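Okay, a few people asked how the demo collecting is going, so settle in, I have tea and I'm going to ramble a little.

Quick recap for the new folks: I'm gathering hand-held gripper recordings for the Sornulum project. You do a small chore with the grippers on your hands, it gets saved as one episode, you put everything back and you go again. My share is 2,000 episodes by the end of January, which sounded very reasonable when I said yes to it!

This week is all "tidy the small stuff into a box." Little trinkets, odd shapes, shiny things, whatever fits. Océane Lemieux (hi Océane, thank you for reading my endless notes) asked for more clutter and more busy backgrounds, so I've moved off the plain table and onto a bed, and I'm loving it.

Yesterday I got 145 episodes and kept 113 of them. Most of the ones I threw out were me rushing the release, where I open the fingers while my hand is still traveling and the thing goes skittering. If you're starting out, please slow down right there, you'll thank yourself later. 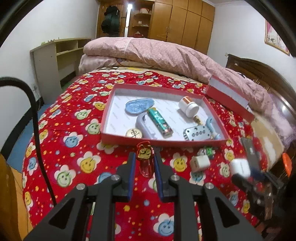
The other lesson is to mix up your order. I had a habit of always going for the biggest piece first, and Océane spotted it in 3 episodes flat. Now I shuffle before every take and try to grab whatever my eye lands on, left hand or right.

Anyway, my tea's gone cold and I've got another batch to do before dinner. Ask me anything, I'll answer tonight!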